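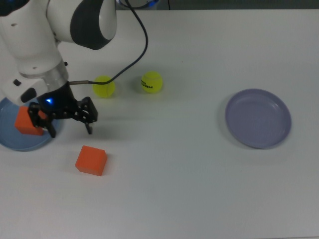

When I asked Shalini Srivastava how her students got started on the sorting project, she laughed and said it began with an argument over lunch. She runs the after-school robotics club at Trallia, and the club had already spent most of the fall on a line follower that everyone was a little tired of.

"They wanted something with an arm," she told me. "So we wrote to Tuncer and asked for 700 dollars, and then I spent a week wishing I'd asked for more!"

The task sounds easy enough — orange cubes go on the blue plate, tennis balls go on the lavender one — but the students write every move themselves, and she won't touch the keyboard. 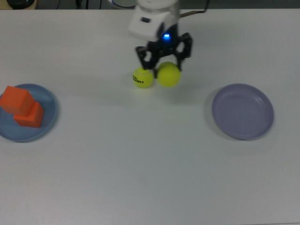

"A ball is a mean thing to give a beginner," she went on. "You close on it a hair too high and off it rolls. The cubes are foam, so they forgive you. I told the kids they could do the cubes first and feel good for a day or two, and then we'd talk."
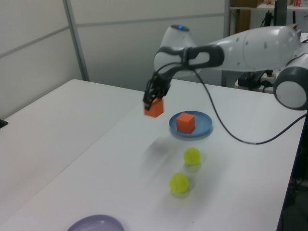

Mateo, listening in from the next bench, wanted it known that the cubes had taken 25 tries, and that he didn't remember feeling good until the last of them.

Srivastava let him have that one. The club shows its work to parents in June, and she'd like both plates full by then.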